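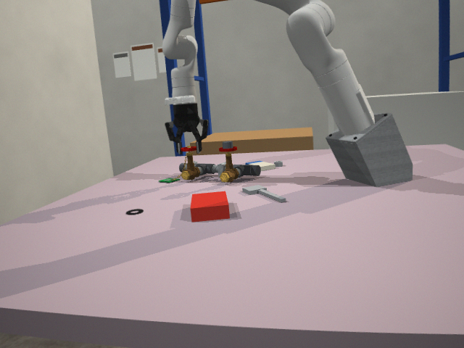 A robot arm mounted on a pale pink tabletop.

What Happens at an Animal Shelter?

An animal shelter is a place that looks after animals with no home. Some were lost. Some were left behind when a family moved. Some were taken away from people who did not treat them properly. Treating an animal badly on purpose, or not giving it the food, water and care it needs, is called animal cruelty. It is against the law.

The Gullus Shelter is in the town of Wullum, at the end of Henriques Road. Last year it took in 1298 animals. Most were cats and dogs, but there were also rabbits, guinea pigs, a goose and a tortoise.

The first day

When a new animal arrives, a worker writes down where it was found and what it looks like. Then the worker runs a scanner over its neck and shoulders. Many pets have a microchip there, under the skin. The chip is the size of a grain of rice and holds a number. If the number is on a list with the owner's phone number, the shelter can call and say, "We have your dog."

Next comes a health check. A vet looks at the animal's eyes, ears, teeth, skin and paws, and weighs it. A very thin animal can't have a big meal right away. Too much food at once can make a starving animal sick, so it gets small meals through the day.

New animals stay apart from the others for a while. This is called quarantine. It stops germs from spreading.

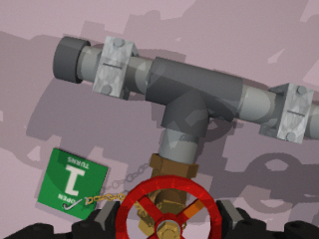

Do shelter animals get lonely?
Some of them do, especially dogs that are used to living with people. Workers walk them, play with them and sit with them. Cats often want a quiet place to hide first, and they come out when they feel ready.

Getting used to people again

An animal that has been hurt or shouted at may be scared of everyone. It might shake, growl or press itself into a corner. It isn't being bad. It is trying to stay safe.

The workers at Gullus go slowly with a scared dog. They sit on the floor and turn sideways, and they don't stare, as a dog can find staring rude. Sometimes they read a book out loud so the dog gets used to a voice. They drop a treat nearby and let the dog decide when to come closer. This can take one afternoon or many weeks.

The shelter has 18 dog pens. Each one has an indoor part with a bed and an outdoor part for fresh air. Dinner is at 4 o'clock, and it gets very loud — the dogs know the sound of the food cart. Gikamix, the oldest cat in the building, sleeps through it.
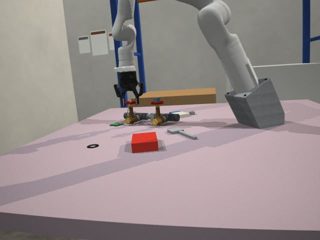

White robot arm reaching over a large pink table.

Finding a home

When an animal is healthy and calm enough, it can be adopted. The family fills out a form and visits more than once. A worker asks who will feed the animal, where it will sleep and who will look after it during vacations. Kittens and puppies at Gullus must be at least eight weeks old before they leave.

Sometimes the answer is "not this pet." A dog that chases cats can't go to a home with four cats in it. The worker will help the family look for a better match.

If you see an animal that needs help

Don't pick it up or chase it. A frightened animal may bite, even a small one. Remember where you saw it and tell a grown-up you trust. Tell a grown-up too if you see someone hurting an animal, in real life or in a video. Don't share the video with your friends. The grown-up can call the shelter or the police.

Words to know

Adopt: to take an animal into your home and care for it.
Microchip: a tiny chip under a pet's skin that holds a number.
Quarantine: time spent apart so germs don't spread.
Stray: a pet that is out on its own with no owner nearby.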